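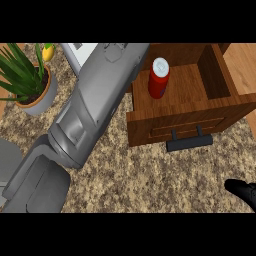
3.2 Floor covering and reported sleep

Figure 2. Bedroom floor with speckled beige carpet, wooden nightstand and potted plant.

In the Grukau survey we asked 500 tenants which floor covering they have beside the bed. Carpet was the most frequent answer, and we treat it as the reference group. Tenants with carpet reported less noise from the flat below – this agrees with the earlier work of Khaemba and Dreßler in Kerkthorpe. The effect became weaker when we controlled for the age of the building. Night noise was rated on a scale with 5 steps, and missing answers were not replaced. We did not measure sound levels in the rooms, so the results describe only what the tenants perceived.

Related articles
Cheetham: Rugs and footstep noise in rented flats
Mellor, Crabtree: Bedroom furniture in Jalham

Last updated May 3, 2025
Contact | Copyright | Back to top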